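The Night Train to Olvera

The night train out of Prorkow had 51 seats and one working heater, and I loved every mile of it! I had waited all winter for this trip, ever since a postcard fell out of a library book with a picture of the old bell tower at Olvera on the front. No message, no stamp, just the tower and a sky so blue it looked made up.

We pulled out at 7 in the evening, snow ticking on the glass. I had a bag of plums, a borrowed coat, and the postcard tucked in my sleeve like a ticket - and I must have taken it out at every stop to check that the tower was still there.
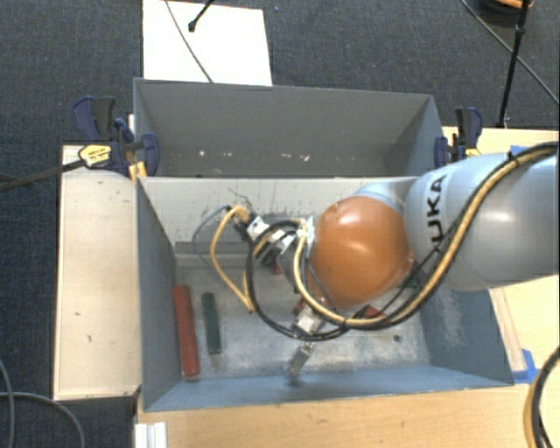

The tower only rings when the wind comes off the lake, said the woman across the aisle, and then you can hear it clear to Clasus. She had grown up under it. As a girl she had climbed all 645 steps in her socks, so the bell keeper wouldn't hear her coming.

Did he ever catch her? Oh yes, every time, and he always gave her bread and let her stay!

I shared out the plums. Past midnight the snow quit, the hills opened up, and far off, thin as a spoon on a cup, something began to ring.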